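Nurkcombe Floor Laundry: data card

Version 7. Maintained by Wiebke Kuhlmann.

Summary

Nurkcombe is a collection of recordings of clothes being picked up off the floor and put away in small rooms. The rooms were dressed for the purpose with printed wall panels and patterned flooring. The set covers 37 garments and 10 room layouts. It was assembled as the household part of Plerkanance and can be used without the other parts.

Contents

Garments are everyday clothes and plain cloths in mixed colors and weights. Most have been through many sessions and show it. Stains, stretched collars and loose threads are left as they are, and a garment is retired only when a seam opens. Items are not ironed or folded before a session.

Each session begins with a heap. The person setting up drops the garments one at a time from waist height, then pushes the heap to its start position with one foot. Start positions are corner, wall and open floor. Corner starts are the slowest to clear — cloth bunches against both walls and the lower layers stay hidden longest.

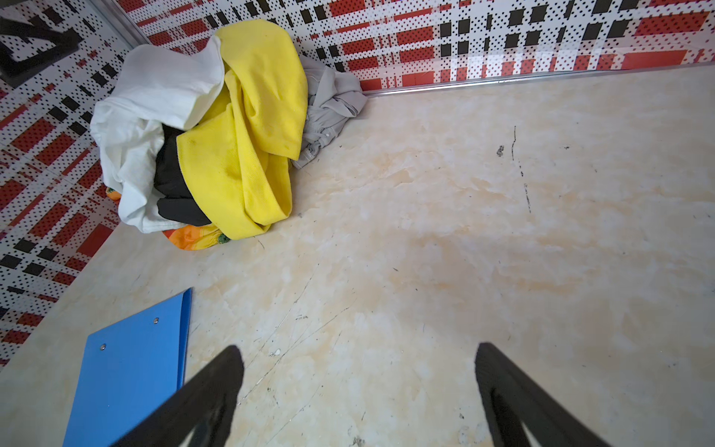
Open-floor starts spread more and usually leave single items lying apart from the rest. These are labeled "stray" and listed separately in items.csv.

Rooms

Wall panels and flooring are swapped between layouts. Floors are swept on Thursday and otherwise left alone, so scuffs and small debris build up over the week. Do not use floor marks to identify a layout; use the layout column.

Labels

garment_id, start, layout, stray (yes or no), end_state. The end_state values are "basket", "shelf" and "left".

Known issues

Garment 36 has two entries in items.csv. The second is correct.
Layouts from the Ostermann rooms have no shelf, so "shelf" never occurs there.
Socks were logged as pairs until April and singly after that.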